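3.2 Le local de réunion et son équipement

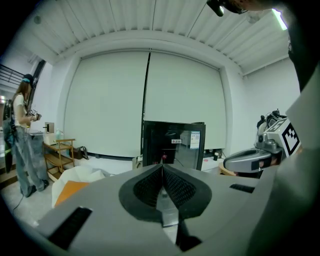
Figure 4. Le local d'étude, côté mur du fond : les deux grands stores-écrans blancs, le moniteur noir placé devant eux et la table basse blanche.

3.2.1 Disposition générale

Le deuxième terrain de l'enquête est un local de taille moyenne, aux murs blancs, mis à la disposition des équipes de Rullota pour les présentations courtes et les réunions de passage. Il n'est attribué à aucun service. Les usagers le désignent par des noms différents selon leur ancienneté : « la salle des écrans » pour les plus anciens, « Clullbridge » pour ceux qui ont connu l'ancien logiciel de réservation, où le local apparaissait sous ce nom. Nous avons gardé la première appellation dans la suite du texte.

Le plafond, blanc lui aussi, est formé de panneaux parallèles nervurés. Le mur du fond est presque entièrement occupé par deux grands stores-écrans blancs à enroulement, suspendus côte à côte et séparés par une mince ligne noire verticale (figure 4). Une plinthe sombre court au bas des écrans. Le moniteur noir est placé devant eux, au centre, et une table basse blanche se trouve un peu en retrait sur sa droite.

Cette disposition n'est pas celle du plan d'aménagement initial, que Kamil Kuruc nous a communiqué. Le plan prévoyait un mur de projection dégagé et un moniteur fixé sur la paroi latérale. Le support mural, commandé chez Drastero, n'a jamais été posé, et le moniteur est resté là où il avait été installé à titre provisoire. Les personnes interrogées ne considèrent plus cette situation comme provisoire. Plusieurs ont appris l'existence du plan au cours de l'entretien.

3.2.2 Projection et moniteur : deux surfaces concurrentes

La salle offre donc deux types de surface d'affichage sur un même axe. Un intervenant qui veut projeter sur les stores doit composer avec le moniteur, qui masque une partie du bas de l'image pour les personnes assises de face. Celui qui préfère le moniteur parle devant une grande étendue blanche inutilisée.

Nous avons relevé l'usage de la salle pendant 31 séances. Dans 20 d'entre elles, seul le moniteur a été employé. Les autres se partagent entre la projection, l'usage des deux supports et l'absence d'affichage. L'écart ne s'explique pas par la taille du groupe : les réunions les plus nombreuses ont souvent eu lieu autour du moniteur, les participants rapprochant leurs chaises en arc de cercle.

Les entretiens donnent deux raisons à cette préférence. La première est le temps de mise en route. Ankica Petek, qui anime une réunion de suivi tous les mois, compte les minutes perdues à régler la projection comme des minutes prises sur l'ordre du jour. La seconde est la jonction entre les deux stores. Toute image centrée est traversée par la ligne qui les sépare, et les tableaux de chiffres en souffrent plus que les photographies. Gönül Toprak décale systématiquement ses diapositives vers l'un des deux stores, ce qui laisse l'autre vide mais lui donne une surface continue.

Le moniteur a pourtant ses propres défauts. Sa dalle sombre et brillante reflète la pièce, ce que montre la figure 4. Lorsqu'une diapositive comporte un fond foncé, les participants disent y voir leur propre silhouette et celle de leurs voisins. Eusebio Campos a adopté des fonds clairs pour toutes ses présentations dans ce local et n'a pas changé ses modèles pour les autres salles. Nous avons relevé la même adaptation chez d'autres intervenants qui ne s'étaient pas concertés.

3.2.3 Étiquettes et consignes

Une petite étiquette blanche à texte rouge et un autocollant rectangulaire portant un code QR sont apposés sur la face du moniteur, le second du côté droit. Nous les comptons parmi les consignes écrites du local, au même titre que la fiche de réservation et le mode d'emploi plastifié rangé dans l'armoire du couloir.

Les usagers leur prêtent peu d'attention. Interrogés hors de la salle, la plupart se souvenaient de la présence d'un autocollant sans pouvoir dire où il se trouvait. Un seul participant a déclaré avoir scanné le code, à son arrivée dans l'entreprise. En cas de difficulté, le recours habituel est de demander à un collègue qui connaît le matériel, le plus souvent Panagiotis Milošević, dont le bureau donne sur le même couloir. Il estime être sollicité surtout en début de matinée.

Le petit témoin rouge situé vers le bas du moniteur joue un rôle plus net dans les pratiques. Plusieurs personnes le regardent avant de toucher au câble ou à la télécommande. Leur lecture du signal varie toutefois : pour certains, le rouge indique la veille, pour d'autres un défaut de connexion. Cette divergence a donné lieu à deux redémarrages inutiles pendant la période d'observation.

3.2.4 La table basse

La table basse blanche ne figure sur aucun inventaire. D'après Kamil Kuruc, elle viendrait du mobilier Jurić acheté pour l'ancien espace d'accueil, puis dispersé entre les étages. Elle est trop basse pour qu'on y écrive et se trouve trop loin des chaises pour servir à l'ensemble du groupe. Sur la figure 4, elle porte une petite tasse sombre.

Son emploi relève du dépôt bref. Les intervenants y posent ce qu'ils ne veulent pas garder en main pendant qu'ils parlent : une boisson, des clés, un téléphone, parfois un adaptateur. Nous avons noté que ces objets y restent souvent après la séance, et que l'occupant suivant les laisse en place. Gönül Toprak parle à ce sujet d'une « table de personne ». Quand elle a été retirée pour la durée d'une réunion, en décembre, les objets se sont retrouvés au sol contre la plinthe ou sur les chaises du premier rang.

3.2.5 Circulation et câbles

L'espace situé devant les écrans est aussi un lieu de passage et de station debout. Un mince câble noir court sur le sol de la salle, du côté gauche sur la figure 4. Les habitués l'enjambent sans interrompre leur conversation — nous ne l'avons remarqué nous-mêmes qu'à la lecture de nos notes. Les visiteurs, eux, baissent les yeux et ralentissent.

Une goulotte de sol avait été demandée. La demande est restée sans suite, le local n'ayant pas de service responsable sur le budget duquel l'imputer. Ce point rejoint les observations faites sur le premier terrain (section 3.1) : les petits aménagements y étaient différés pour le même motif, alors que leur coût restait bien inférieur au seuil de 600 euros qui impose une validation.

Les réservations se font par tranches de 30 minutes, ce qui laisse peu de marge pour remettre le mobilier en ordre. Le local est donc transmis d'un groupe à l'autre dans l'état où la séance précédente l'a laissé, moniteur compris. La section suivante examine ce que les occupants entrants modifient dès leur arrivée et ce qu'ils conservent.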